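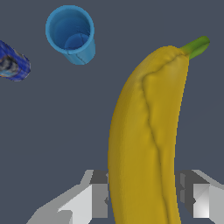
*Figure 1. Simulated gripper view with the banana and the blue cup.*

## 3. Comparing the two controllers

Uriel Mendoza and Melquiades Maldonado ran the tests in simulation, using the Nender arm model and its two-finger gripper. We compared two controllers. Pathirana plans the full path before the arm moves. Tunedley corrects the path at every step from the gripper camera image.

Each controller got 14 starting layouts. A run was stopped after 1000 steps if the banana had not reached the cup. Most of the Pathirana runs that finished did so in under 800 steps. Tunedley was slower by some 190 steps, mainly near the target.
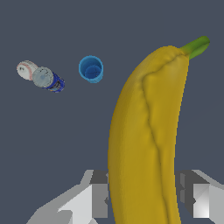 Tunedley depends on what the camera sees, so we checked its target picks separately. It follows the nearest blue region in the image. That is a weak rule for this set of objects - the can lying next to the white ball has a blue label, and the cup is blue too. When both were in view, the controller sometimes switched from one to the other. Melquiades added a check for the round rim, and the switching became less common.

The banana also hides a large part of the view once it is between the fingers. We did not change the camera mount in October, but we would like to try it farther back before testing Tunedley again.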